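# The worktable, October

I finally got through the pictures from the back bench at Brorar, and I promised Skye Moncrieff I'd put a page up before the month ran out, so here it is! It's mostly a page about test tubes (sorry, Skye, you did ask). If you came looking for the pottery pictures, those are on the Sutherland page and I haven't touched them.

A bit of background first. We use the bench for anything small and fiddly: seeds, beads, glaze powders, the little bags of sand Calum Rutherford brings home from every beach he's ever stood on. For years all of that lived in jam jars and yogurt pots with the labels falling off. Then Finlay Gunn turned up with a box of screw-cap tubes and a plastic rack, and I have been a tube person ever since. They stand up, they close tight, and you can see what you've got without opening anything.

The rack is my favorite thing on the bench. It's that bright swimming-pool blue that makes everything next to it look a little dull, and it has far more holes than we have tubes on most days, so there's always somewhere to put one down. I keep the filled ones toward the back and work forward. Ludivine Tessier does it the other way around and we've agreed not to discuss it. 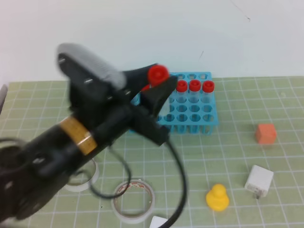
*Red caps along the back of the blue rack, and plenty of empty holes still to go. The little orange-red cube is on the mat to the right.*

I do love those caps all in a line. I'd have picked red myself if anybody had asked me — you can spot one from the door, and when one rolls under the radiator (they do roll) it's easy to find again. Sevim Taşdemir wants to try a set with different colors for different people, and I can see the sense in that, but I'd miss the matching row.

The green mat is the other thing people ask about. It's an ordinary cutting mat and it had a whole life with the bookbinding group before it came to us. It's kinder to dropped things than the bare bench, and small pale bits show up nicely against it, which is more than I can say for my old newspaper.

A few notes for anyone setting up something similar at home:

- Get the rack before the tubes. I did it backward once at the Firkow workshop and spent a whole afternoon with tubes leaning in a coffee mug.
- Label the tube, never the cap. Caps get swapped. Ours have been swapped so many times that Calum now has a tube of beach sand with "poppy" written on the lid.
- 11 tubes is plenty for an evening. I tried for more in the spring and got sloppy with the last few.
- Leave elbow room on the right if you're right-handed. I like a clear stretch of mat next to the rack for whatever I'm picking up next.

Next up is the button sorting, which Kota has been asking for since the summer. Skye found a tin of them with 1879 scratched inside the lid and we're all dying to see what's at the bottom. I'll add those pictures once we've washed everything. If you have spare red caps in a drawer somewhere, please bring them by — we're 2 short again.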